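로봇이 집안일을 할 수 있을까, 아직은

2021년 3월 7일

아이 방을 치우다가 또 블록을 밟았다. 그래서 이 글을 쓴다. 로봇이 집안일을 대신해 줄 거라는 기사를 읽은 지는 오래됐는데, 우리 집에서 실제로 일을 덜어 주는 기계는 여전히 세탁기와 식기세척기, 로봇청소기 셋이다.

로봇청소기는 Pronby 제품을 쓴다. 바닥에 아무것도 없으면 잘 한다. 문제는 바닥에 아무것도 없게 만드는 일이 내 몫이라는 점이다. 양말 한 짝, 충전 케이블, 블록 몇 개를 먼저 주워야 한다. 매일 저녁 청소기를 돌리기 전에 20분을 쓴다. 청소기가 도는 시간은 60분이고, 그동안 나는 의자 다리에 끼지 않았는지 한두 번 보러 간다.

작년 9월에 Vallberg에서 나온 정리 로봇 소개 자료를 읽었다. 물건을 집어서 통에 넣는 팔이 달린 제품이라고 했다. 가격은 나와 있지 않았고 출시일도 없었다. 댓글에 Remedios Cantero라는 분이 "수건 한 장 개는 데 걸리는 시간부터 알려 달라"고 적었는데 나도 같은 생각이었다.
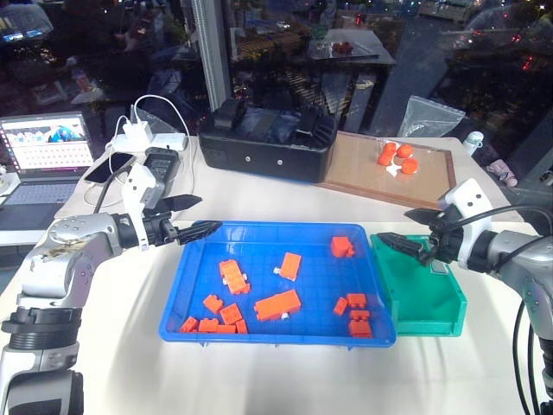 내가 제일 먼저 맡기고 싶은 일은 장난감 정리다. 빨래 개기나 설거지보다 쉬워 보이기 때문이다. 블록은 딱딱하고 모양이 변하지 않으니 천보다는 다루기 나을 것이다. 그런데 파란 쟁반에 든 주황색 블록만 봐도 생각보다 간단하지 않다. 색은 거의 같은데 크기가 다르고, 기울어진 것도 있고, 여러 조각이 이어진 듯한 긴 것도 있다. 벽 쪽에 붙은 작은 조각은 사람이라면 손톱으로 살짝 밀어서 꺼낸다. 뾰족한 손가락 두 개짜리 집게라면 어느 쪽에서 들어갈지부터 정해야 한다. 옆의 초록 쟁반으로 하나씩 옮기는 일이라고 쳐도 매번 새로 판단할 것이 많다.

공장은 사정이 다르다고들 한다. 예전에 다니던 부품 회사 Czarnecka에서는 팔 로봇이 하루 종일 같은 부품을 집었다. 부품이 항상 같은 방향으로 들어왔고, 방향이 틀어지면 라인이 섰다. 그러면 사람이 가서 손으로 바로 놓았다. 포장 쪽은 끝까지 사람이 했다. 집에는 부품을 가지런히 넣어 주는 라인이 없다.

그래도 안 될 거라고 보지는 않는다. 팔이 두 개면 한쪽으로 쟁반을 잡고 다른 쪽으로 꺼낼 수 있고, 느려도 밤새 해 놓으면 나는 상관없다. 조용하기만 하면 된다. 내 기준은 낮은 편이다. 블록을 통에 담고, 못 집은 것은 그냥 두고, 아이가 만들어 놓은 것은 부수지 않으면 산다. 마지막 조건이 제일 어려울 것 같다. 어른인 나도 버릴 것과 작품을 자주 헷갈려서 혼난다.

당분간은 뚜껑 있는 큰 통을 하나 더 사기로 했다. Dronel 것이 튼튼하다고 해서 주문했고 아직 배송 중이다. 오면 크기가 맞는지 적어 두겠다.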